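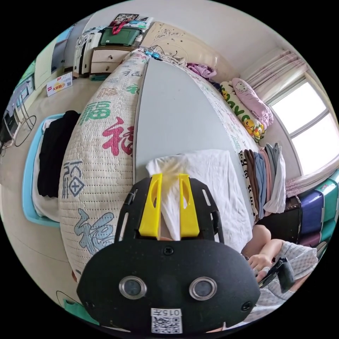 Okay, I've been promising this thread since June, so get comfortable. It's about sleep, and about how I went from lying awake until the birds started to being a person who nods off before the second chapter of her library book. I'm no doctor, just somebody who was tired for a very long time and finally got stubborn about it!

First, a little background. When we moved to Cakbridge I blamed the town for everything. The freight line, the streetlight, the neighbor's wind chimes (lovely neighbor, terrible chimes). I had never lived anywhere with a train before, and I was sure that if I could move back to Varnomham I'd sleep like a baby.

Then I spent a week back in Varnomham and slept just as badly. No train, no chimes, my old room, and there I was at 3 a.m. reading reviews of toaster ovens. So that was humbling.

The thing that helped most was the dullest thing, and I'm sorry to lead with it. I get up at the same time every morning. Weekends, holidays, the morning after a wedding. I fought this for years because sleeping in felt like the one treat I had left. It took me 2 weeks of feeling like a wrung-out dishrag before my body caught on, and I complained the whole way through. Ask my family.

Second thing is light. I drink my coffee out on the back step now, even in winter, even in a coat over my bathrobe. I used to sit in the kitchen with the blinds down until it was time to leave, and then wonder why I felt like a houseplant somebody had put in a closet.

Coffee itself, while we're on it. I moved my last cup from four in the afternoon to noon. I grumbled about that one too. There's a little place called Worku by the post office that does a spiced decaf, and it got me through the hard part of the afternoon, so if you're local, go in and be nice to them.

Now the bedroom, which I know is what a lot of you asked about.

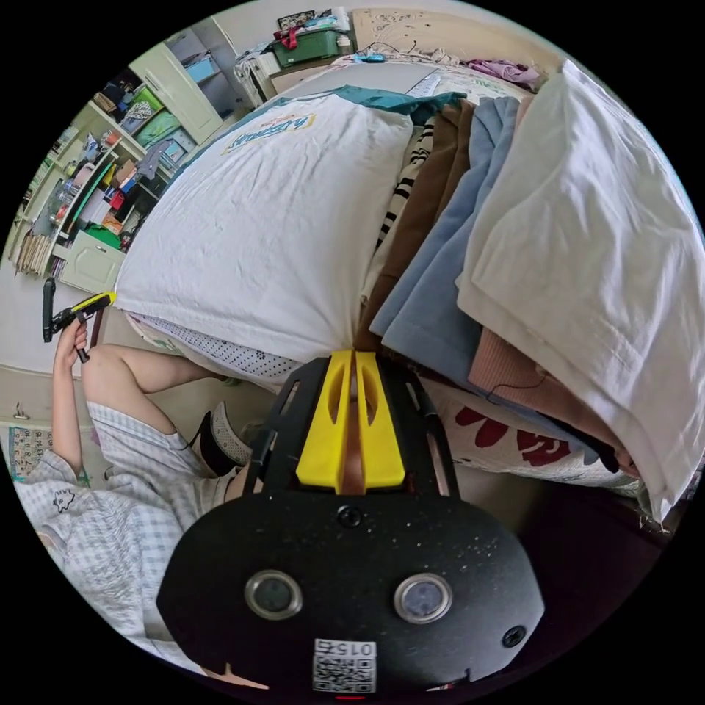
Vol. 2

(I'm calling this second half a volume because the thread got so long, humor me!)

I spent far too much money in the early days. At one point I owned a Zandow sound machine with 60 different sounds on it, and I tried every last one, including one called Distant Laundromat. I ended up going back to a plain old box fan. It covers up the train and it keeps the air moving, and the cat likes to sit in front of it and look important.

Keep the room cooler than you think you want. I grew up in a house where the heat was always cranked, so this felt wrong to me for a good month. Now I turn the thermostat down when I start the dishes, and by the time I'm brushing my teeth the bedroom feels like early fall. Extra blanket at the foot of the bed for anybody who complains.

Sheets: cotton, nothing fancy, washed often. I don't have strong feelings about thread count and I've stopped pretending to. I once paid extra for a set that felt like a hotel, and it also slid off the mattress like a hotel was trying to escape. A plain set that fits and has been through the wash plenty of times is very nice to get into.

The phone sleeps in the hallway. I got a cheap alarm clock with big red numbers and then turned it to face the wall, since knowing that it's 2:40 has never once made me sleepier.

And if I'm awake anyway, I get up. I go sit in the chair by the window with a dim lamp and something slow to read. I have a 2000-piece puzzle of a harbor going on the dining table too, but I had to ban myself from it after dark. I'd look for one piece of sail and then it was morning.

Somebody asked if I still have bad nights. Oh, sure. I had one just recently, over nothing, a form I was worried I'd filled out wrong. I used to panic that one bad night meant the whole business was starting over. Now I get up at my regular time, take my coffee outside, skip the nap and go to bed when I'm good and sleepy.

If yours has gone on for months, or if you snore and wake up gasping, please do see a doctor. I put it off much too long and I wish I hadn't.

Tell me what works for you, I read all the replies (before eight, anyway, and then the phone goes out in the hall).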